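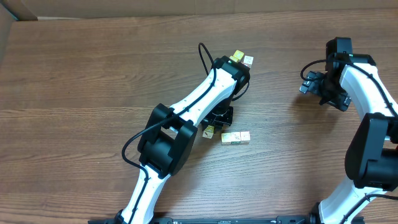

Blocos de montar (brinquedo)

Blocos de montar, blocos de construção ou simplesmente blocos são peças sólidas e pequenas, em geral de madeira ou plástico, usadas para empilhar, alinhar, separar e construir. Brinquedo antigo, presente em casas, creches e salas de terapia. Não confundir com as peças de encaixe, que têm pinos e furos e são tratadas em artigo próprio.

Índice
1 Formas e medidas
2 Materiais
3 Superfície de uso
4 Atividades comuns
5 Conjuntos comerciais
6 Limpeza e arrumação
7 Ver também

Formas e medidas

O cubo é a forma básica. Depois vêm o paralelepípedo (tijolo), o prisma triangular (telhado), o cilindro, o arco e a meia-lua. Nos conjuntos ditos modulares todas as medidas derivam do cubo: o tijolo tem o dobro do comprimento, a tábua tem metade da espessura. Sem essa proporção a torre sai torta logo na terceira fileira.

Os cubos mais vendidos para mesa têm cerca de 30 mm de aresta. Para o chão usam-se peças bem maiores, às vezes ocas. Arestas levemente arredondadas, para não machucar — mas arredondamento demais tira área de apoio e prejudica o empilhamento.

Materiais

Madeira maciça: faia, bordo, pinus. A faia é pesada e aguenta queda; o pinus amassa com facilidade e solta farpa quando mal lixado. Acabamento em óleo, cera ou tinta à base de água. Peças sem pintura nenhuma também são comuns, principalmente nos conjuntos grandes.

Plástico: mais leve, lavável, cores uniformes. Escorrega mais. Espuma e cortiça aparecem em conjuntos para bebês. Existem ainda blocos de tecido com enchimento, que quase não empilham e servem mais para apertar e jogar.

Superfície de uso

Mesa firme, plana, sem toalha. O tampo de madeira é o mais usado, pelo atrito razoável e por abafar um pouco o barulho das quedas em comparação com vidro ou pedra. Tapete felpudo não serve para torres altas. Para peças pequenas convém deixar uma parte do tampo livre, que funciona como área de construção, e manter as peças soltas no outro lado.

Num tampo com veios muito marcados, crianças pequenas costumam seguir a linha do veio ao enfileirar as peças. Tampo com verniz brilhante risca com facilidade, principalmente quando os blocos são arrastados em vez de levantados.

Atividades comuns

Empilhar: a mais elementar. Começa com dois ou três blocos e vai subindo com a prática.

Enfileirar: trens, muros, estradas.

Separar: por cor, por forma, por tamanho. Muitas vezes com potes ou bandejas.

Copiar modelo: um adulto monta uma figura e a criança repete ao lado, ou monta a partir de um cartão.

Ponte: dois apoios e uma peça atravessada. Costuma vir depois da torre e exige calcular a distancia entre os apoios.

Derrubar: raramente consta dos manuais, mas ocupa boa parte do tempo.

Conjuntos comerciais

A Lorstead vende o conjunto de catálogo 2579, só cubos e tijolos, em faia sem pintura. A Karkusar trabalha com conjuntos escolares de 500 e 800 peças, entregues em caixas com divisória; o maior inclui arcos e cilindros. A linha Joshi é colorida, voltada para uso em mesa, e foi relançada em agosto com cantos mais arrredondados. Os conjuntos não combinam entre si, pois cada fabricante adota um módulo diferente.

Limpeza e arrumação

Madeira: pano úmido, secar logo, nunca deixar de molho. Plástico: água morna e sabão neutro. Caixa rasa é melhor que saco, dá para ver as formas sem despejar tudo. Peça lascada, lixar ou descartar.

Ver também

Dominó
Peças de encaixe
Quebra-cabeça
Torre Unstead (jogo de empilhar)

Esta página foi editada pela última vez em 13 de janeiro de 2018.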